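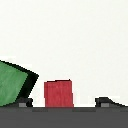 Page 3 of 14

Ticket: Label printer on packing bench 2 skips every other label
Opened by: Onyekachi Ibrahim, Gusura (packing and returns)
Status: Open, waiting on part
Priority: High
Printer model: Zostusero desktop thermal, the older one with the gray lid
Software: Clovonell shipping desk

Continued from page 2

Entry 9

Back on it after lunch. Recap for whoever picks this up, since the first two pages are a mess. Printer feeds one good label, then one blank, then one good. Sometimes two blanks. Started after the new box of label rolls got opened, but also same day as the Clovonell update, so could be either. Bench 1 has the same printer and same update, no trouble. Bench 1 is still on the old rolls though.

Tried so far:
Power off, wait, power on. No change.
Swapped USB cable with bench 1. No change.
Cleaned the print head with the alcohol pen. Print looks nicer, still skips.
Reinstalled driver. Lost all the saved sizes, had to type them back in. Still skips.

Entry 10

Put one of the new rolls on bench 1. Ran 14 labels. No skips. So not the rolls, or not only the rolls.

Put an old roll on bench 2. Skips. OK so it's the printer or the PC.

Moved bench 2 printer over to the bench 1 PC. Skips there too. It's the printer. Should have done this first thing.

Entry 11

Called Abubakar, they hold the service contract. On hold a long time. Guy asked for the firmware number, which you get by holding the feed button until the light blinks twice and then letting go. Blinks once for me and prints a config page, blinks twice and it does a calibration, so I don't know which one he meant. Read him the whole config page over the phone. He wants it by email as well.

Couple of things off the config page:
Media type: continuous
Sensor: gap
Those two don't go together. If media is continuous it shouldn't be looking for a gap at all. He agreed that was odd. Changed media type to "labels with gaps", saved, restarted.

Ran a batch. First six perfect. Then a blank. Then fine. Then blank blank.

Better, not fixed.

Entry 12

Calibration. Did it with the lid closed and the roll pulled tight like he said. It spits out a strip with a line graph on it, the peaks are meant to be the gaps between labels. Bench 1 strip has tall even peaks. Ours has tiny ones and a couple are missing completly. So the sensor can barely see the gap.

Opened it up and looked at the sensor. It's on a slider under the roll, and there was paper dust and a bit of label stuck on it. Peeled the label off with tweezers. Do NOT use the box knife for this, the window over the sensor scratches easy. Blew out the dust. Slid the sensor back to the middle, it had been pushed all the way over to the left. No idea when or by who.

Calibrated again. Peaks are taller. Still one lower than the rest.

Ran 70 labels. Three blanks. We can limp along on that but night shift does a lot more than we do.

Entry 13

Note for night shift, please read before using bench 2:

If it gives you a blank, don't hit reprint in Clovonell. It already counted the label as printed, and reprint makes a second tracking number. We had two parcels go out with the wrong one on Friday because of this. Just let it run, the next one out should be yours. Check the order number on the label against the pick sheet before it goes on the box.

If you get more than two blanks in a row, stop, open the lid, close the lid, press feed once. That lines it up again.

Anything bigger than 200 in one batch, send it to bench 1. I know it's slower with one bench. Sorry.

Entry 14

Night shift note came back: ran all right until the roll was nearly done, then bad again. Blanks all over the last bit of the roll. Same thing on the next roll.

So it's worse when the roll is small. That made me look at the roll holder. The left arm doesn't spring back all the way, so when the roll gets light it wobbles and the paper wanders sideways off the sensor. You can see it if you watch from above. Probably how the slider got moved too -- somebody chasing the paper.

Stuffed a folded bit of cardboard behind the arm to hold it in. Ran the end of an old roll. No blanks. Ran another end of roll. One blank.

Pretty sure that's it. Arm or the spring in it.

Entry 15

Emailed Abubakar the config page, both calibration strips and what I found on the holder. They say the arm and spring come as one piece and they don't keep it in the van. Ordered. No date yet, they'll call. Asked if we could get a loaner in the meantime, he said he'd check but don't count on it.

Also asked whether changing the media type could have been the Clovonell update. He says not their software, ask Clovonell. Sent Clovonell a message through the help form. Got the automatic reply.

Printer counter is low, so it isn't just worn out. Label stock on the shelf is 900 and change if anyone is wondering whether we need to reorder because of the wasted ones. We don't yet.

Still to do:
Fit arm when it comes, take the cardboard out
Calibrate again after
Type the saved sizes back in on bench 2, the 4x6 is done, returns slip and the small shelf label are not
Void the two double tracking numbers from Friday (Onyekachi, waiting on login)
Check bench 1 media type so it doesnt do the same to us

Entry 16

Abubakar called. Part ships tomorrow, no loaner. Cardboard stays in until then. Left a sticky note on the lid so it doesn't get thrown out again.

Checked bench 1: media type is "labels with gaps". Left it alone.

Clovonell replied, asked which version we're on. Sent it. Leaving ticket open.

Next entry on page 4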